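Games Room at Elside Reopens with New Chess Sets

27 July 2025

The Besine Residents' Association is pleased to announce that the games room on the ground floor of Elside House has reopened to all members. The room had been closed since January for replacement of the flooring and repairs to the windows on the garden side. The cost of the work, including furnishings, came to almost 4,000 dollars and was met from the building improvement fund.

Members will find the seating arranged as it was before, with the card tables along the inner wall and the board games near the windows. The shelves have been moved to the right of the door. Jigsaw puzzles are now stored flat, with the number of pieces marked on the side of each box. Puzzles known to have pieces missing have been withdrawn. Anyone who finds a stray piece at home is asked to leave it in the envelope at the front desk.

A sum of 322 dollars was set aside for chess. The previous sets had lost a number of pawns over the years, and two of the boards no longer lay flat. The replacements were purchased through Caron Games and are of a smaller size, suited to the narrower tables. Each is kept in its own drawer together with a score pad and two pencils. The large tournament boards remain available on request and must be signed out at the desk.

The Association asks that members observe the following when using the chess sets.

Captured pieces should be placed in a tray beside the board and kept off the floor and window sills. Before a set is put away, both sides should be checked for the full sixteen pieces. A game left unfinished may stay on the table overnight if a card with the apartment number is placed next to it. Unfinished games will be cleared at noon the following day. Food is not permitted at the board tables, although covered drinks are allowed.

The table mats may be wiped with a damp cloth. Spray cleaners should not be used on the boards, as they dull the squares.

The Meltilus Shelf, which holds the Association's collection of chess and bridge books, has been catalogued during the closure and now lists 244 titles. Loans are for three weeks and may be renewed once. A printed copy of the catalogue is available in the room.

The games room is open daily from nine in the morning until ten at night. Reservations for groups of eight or more should be made at the front desk at least two days in advance.
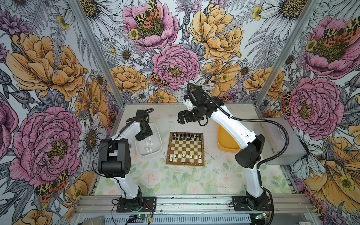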